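# Old wall jacks at the Jaller Building to be traced, labeled and in many cases removed

SKENVILLE - Work starts in February on the wiring in the Jaller Building, where tenants have been plugging phones, computers and door buzzers into whatever wall jack happened to work. The owner, Rampersad Properties, says every jack on all three floors will be tested and given a label. Those with no working line behind them will be taken out and the holes closed up.

A survey of the building in the fall turned up 467 jacks. Fewer than half could be matched to a line in the basement wiring closet, according to a notice sent to tenants. The rest either gave no signal or went to a panel that was disconnected when the old switchboard was taken out.

The Jaller Building, on the corner across from the Skenville post office, was put up as a furniture showroom and split into offices later on. It now has 20 rented suites. They include two dental practices, a bookkeeping firm, a music school, a sewing workshop and several small design and repair businesses. Most of the suites have changed hands more than once, and each new tenant seems to have added a cable or two without pulling the ones that were there.

The survey was done by Utham Cabling, which will also do the work. Its report runs through the building suite by suite and describes much the same thing in each. A jack put in for a desk is now behind a bookcase. A cable has been painted over twice. A plate has been set next to another plate of a different color, from a different year, and only one of the two is in use.

The report puts the total length of cable lying on floors or hanging on walls at 1,388 feet. That figure covers only what could be seen without moving furniture. It leaves out anything inside the walls, above the ceiling tiles or under the carpet in the second-floor hallway, where the crew has been told to expect more.

Corners are the usual place. When the showroom was divided, the partitions went up quickly and the wiring was brought down wherever two walls met, a few inches above the baseboard in some suites and closer to waist height in others. Tenants then put their desks in the middle of the room, near the windows, and ran cable across the floor to reach them. 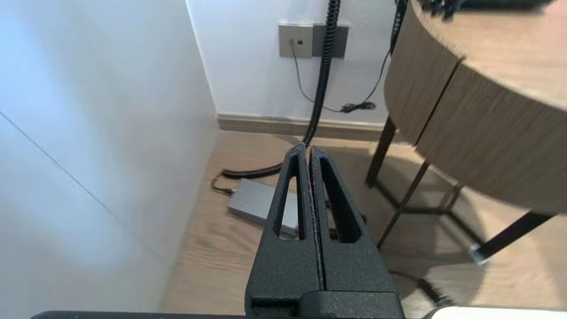

*A corner with two adjoining wall plates. A thin gray cable hangs from the jack in the lighter one, and a black coiled cable drops past the darker plate to the wood floor.*

Under the plan, cables that are still needed will be moved off the floor and into a flat channel fixed along the top of the baseboard. The channel is white and can be painted to match the wall. Where a desk is too far from the wall for that, the tenant can choose between a low floor cover and moving the desk. Rampersad has asked tenants to decide before the crew reaches their suite, as the covers are cut to length off site and take several days to arrive.

Loose coils left at the foot of the wall will be shortened if the tenant agrees. Otherwise they will be tied up and hung on a hook below the plate. The survey report found a lot of these coils. Most come from cables bought longer than they needed to be, and the spare length tends to end up by the baseboard, where it collects dust and gets caught in vacuum cleaners. The company that cleans the hallways and restrooms also cleans inside most of the suites, and its crews have asked for years to have the corners cleared.

Plates will be replaced in the suites where they don't match, but only if the tenant asks. There is no charge for a standard white plate. Tenants who want to keep a colored or metal-finish plate may do so as long as it is sound and has a cover on any unused opening. Several suites on the top floor were fitted out by a design business that chose its own plates, and the present tenants there have told the building office they would like them left alone.

The wood floors are a separate matter. They are original in parts of the first and second floors and were uncovered when the old carpet came up. In a few rooms the cables have been held down with tape, and the tape has pulled at the finish. The crew will lift the tape with a plastic scraper and leave the marks as they are. Rampersad says any refinishing will be looked at later, one suite at a time, and that it hasn't set aside money for it this year.

Work will go from the top floor down. The crew will be in the building between 8 a.m. and 4 p.m. and expects to spend two working days in each of the larger suites and one in the smaller ones. The two dental practices have asked for evening hours, and those are being arranged. The music school will be done during its winter break between terms, when the practice rooms are free all day.

Tenants will get a card under the door two working days ahead. They are being asked to do the following before the crew arrives:

- Move furniture at least two feet away from any wall with a jack in it.
- Unplug anything that can be unplugged, and put a piece of tape with a name or desk number on any cable that has to stay.
- Take pictures, calendars and shelves off the wall if they hang directly over a plate.
- Leave a phone number with the building office if the suite will be empty.

Desks and filing cabinets too heavy to move can be left in place. The crew will slide them on felt pads and put them back, though it won't empty drawers or move fish tanks. There are two fish tanks in the building, both in waiting rooms, and the jacks behind them will be left for another time.

Service should be off for less than an hour in each suite. The exception is the first floor, where several businesses share a single bundle that comes up through the floor of the sewing workshop. That bundle will be split, and everyone on it will lose phone and internet for most of a morning. The building office will post the day in the lobby once it is set. The alarm line and the elevator phone are on their own wiring and won't be touched.

One question that came up after the notice went out was whether the unused phone jacks are worth keeping. A few tenants still have a desk phone or a fax machine on an ordinary line, and one of the dental practices sends forms that way every day. Those lines will stay. Any tenant who wants a dead jack kept for later can ask, and it will be labeled "not connected" and left in the wall. The bookkeeping firm has already asked for two.

Another was about cost. Rampersad is paying for the testing, labels, channel and patching out of the building's repair budget, and says rents won't go up because of it. Tenants will pay only for new jacks in places that don't have one now. Almost half of the suites have put in for at least one, mostly for printers and for desks that have been served by a cable across a doorway.

Cables across doorways will have to go in any case. The lease has always barred them, and the notice to tenants repeats the rule in bold type. Where there is no other way to get a line into a back room, the crew will take it up over the door frame. The report lists the doorways by suite, and the building office has a copy for anyone who wants to check whether theirs is on it.

The labels themselves are small printed strips with the floor, the suite and a jack number, and each will match a number on the panel in the basement. A paper copy of the full list will be kept in the wiring closet and another at the building office. At the moment the only record is a hand-drawn plan taped inside the closet door. It shows the second floor as it was before the hallway was moved, so it is of little use to anyone up there.

Patching will follow a few days behind the wiring crew. Holes left by removed jacks will be filled, sanded and touched up in the building's standard white. Tenants who have painted their suites another color can leave a can at the building office with the suite number on the lid, and the painter will use that instead.

Old cable and plates will be collected in bins by the rear door and taken to the metal recycler on the edge of town. Tenants may add their own leftover cords, chargers and power strips while the bins are there. Batteries, monitors and anything with a screen can't go in, and should be taken to the county drop-off as usual.

If the schedule holds, the last suites on the first floor will be finished before the end of March. The rear parking spaces nearest the loading door will be reserved for the crew's van until then. The building office, just inside the main entrance, is open weekdays until 5 p.m. for questions about access and jack requests.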